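发件人：Tennant 共用工作间邮件列表
主题：Re: 长桌上的东西怎么收

大家好，

先回上周那封关于长桌的信，顺便把我这边整理的情况写一下。原信比较长，我只留了要回的几段。

> 各位，工作间靠里那张浅色桌子最近越来越难用。
> 每次来都要先花时间把别人留下的东西挪开，才能铺纸。
> 我不知道哪些还有人用，哪些可以扔，所以只能往旁边推，
> 推到后来椅子上也是东西。

这个问题我也碰到过。四月份那次大扫除以后，桌子大概干净了两个星期，然后又回到原样。我的看法是，东西多不是主要原因，主要是桌上的东西没有固定位置，用完了放在哪里都行，下一个人也就没有理由放回去。

我上个周末在工作间待了一个下午，把桌面和下面两层搁板都过了一遍。做法很简单：先全部拿下来放在地上的旧床单上，按用途分堆，再决定哪些放回桌面。分完以后发现，真正每次都要用到的东西很少，就是胶带、剪刀、尺子、铅笔，还有一个装垃圾的桶。其余的（热熔胶枪、裁纸垫、备用刀片、各种颜料、半卷半卷的包装纸）一个月也用不了几次，完全可以进柜子。

> 建议买一套分格的收纳盒，我看 Dakel 的那种就可以，
> 放在桌子中间，大家都够得着。

收纳盒我有一点不同意见。以前买过一套，就是现在堆在柜顶的那几个，格子太小，胶带放不进去，剪刀横着放又占两格，最后里面全是回形针和不知道从哪里掉下来的螺丝。Dakel 那套我去店里看过，格子的尺寸和旧的差不多，价钱是 112 元，不算贵，不过我担心结果一样。而且放在桌子中间，铺大张纸的时候还得搬走。
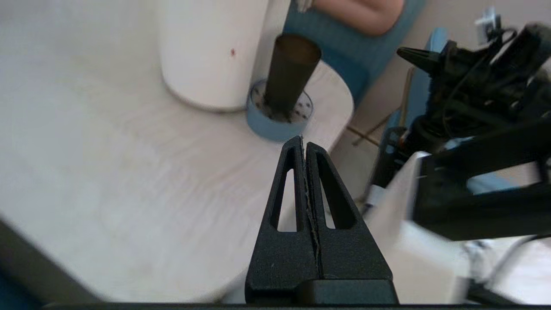 胶带是桌上最容易乱的一样，所以我想单独说。我们现在有好几种宽度，粘性也不一样，谁拿了一卷，用完常常竖着一放，滚到地上，粘一圈灰，侧面就废了。平放会好很多，中间那个孔也不浪费，像浅蓝色那卷，平放在桌上，孔里正好立着一只深橄榄褐色的锥形杯子，卷和杯子合起来只占一卷胶带的地方。这种上宽下窄的杯子单独放在桌上容易碰倒，有一圈胶带围着底部就稳当一些。要注意的是孔里会积小碎屑，照片里杯底周围就有些深色的小点，所以每次清桌子的时候，要把杯子拿起来，把里面也擦一下。

按这个思路，我建议桌面上只留下面这些，别的一律进柜子：

胶带，平放，最多两卷，宽的一卷，窄的一卷。其余的套在柜门里面那根木棍上，要用再取。
杯子，放在胶带孔里，用来放铅笔和美工刀。刀片必须收回去再放。喝水的杯子不要混进来，请放到门口的小架子上。
白色的圆桶，靠桌子里侧放，不要放在桌沿。
尺子和剪刀，挂在桌子侧面的钩子上。钩子我已经粘好了，粘的时候擦过酒精，应该能撑住。

> 还有椅子的问题。有人把材料放在椅子上，
> 后来的人没有地方坐，只好站着干活。

同意。椅子只坐人。我上周去的时候，有一把椅子上放着三袋填充棉和一个没有盖子的颜料盒，棉花上已经沾了颜色。填充棉我收到了最下层搁板，颜料盒找不到盖子，用保鲜膜包了一下，先放在水池边，是谁的请自己拿走。布面的椅子沾上颜料很难洗，上次洗那块绿的，用了整整一瓶清洁剂，还是留了印子。

> 另外标签是不是统一一下？现在有手写的，有打印的，
> 有的已经掉了。

标签我倾向于手写，用纸胶带，字写大一点，贴在搁板的正面边沿，不要贴在盒子上。盒子会换来换去，搁板不会。打印的好看，可是每次改都要找打印机，结果就是没有人改，里面装的和外面写的对不上。我先写了一批，写得不太整齐，谁的字好愿意重写一遍，我没有意见。有两个位置我没贴，一个是放针线的，一个是放零碎木料的，这两类东西平时不是我在用，请常用的人定。

柜子里的分法我也说一下，免得大家来了找不到。左边柜子上层是纸，大张的卷起来立着，小张的平放；中层是胶水和胶枪，胶枪的电线请绕好再放，不要趁热放进去；下层是布料和填充棉。右边柜子上层是颜料和画笔，中层是裁切工具和备用刀片，下层暂时空着，给正在做的半成品用。半成品请写上日期，超过 30 天没有动过的，我们会在列表里问一声，没有人回就处理掉。

说到半成品，Clisevside 那批展示用的小房子还占着右边下层搁板的一大半。展览已经结束了，如果没有别的安排，最好有人联系一下他们，看是取回去还是拆了用材料。底板是好木板，扔掉有点可惜。做屋顶用的那种薄纸板也还剩不少，我捆好放在左边柜子后面了。

清理的时候还找出来一些东西，列在这里，请认领：

一把黑柄的大剪刀，刀口有点钝，螺丝松。
一包没有拆封的 Tanonon 双面胶，包装上有人用铅笔写了“留”，没有署名。
一只灰色的手套，左手。
一个计算器，电池已经取出来了，放在同一个袋子里。
一本软皮的笔记本，前几页是尺寸草图，后面是空的，我没有细看。

这些都在门口架子的第二层，用一个透明袋子装着。到月底没有人认的话，剪刀拿去磨一下留作公用，双面胶也归公用，剩下的再说。

费用方面，这次我买了挂钩、纸胶带、一块新的抹布和一瓶酒精，一共 170 元，小票夹在登记本里。如果大家觉得还是要买收纳盒，我建议先按现在的办法用到下个月，看看桌子能不能保持住，不行再买，也来得及。

最后是几件小事。桌子靠墙那一侧的角是圆的，裁纸时拿它当直边对齐会偏，请用裁纸垫上的格线。用完热熔胶以后桌上常有胶丝，趁没踩到鞋底之前拿下来，直接用指甲刮会伤桌面，用旧卡片刮就行。垃圾桶满了请带到楼下，分类的牌子在楼梯拐角，玻璃和刀片要单独包好。

对上面的摆法有不同意见，直接在列表里回就可以，回的时候麻烦只引用相关的那一段，不要把整封信都带上，往下翻很费事。钥匙还在老地方，走之前请看一眼窗户，靠水池那扇的把手要往上提一下才能锁紧。

Tennant 工作间列表
06/07/2021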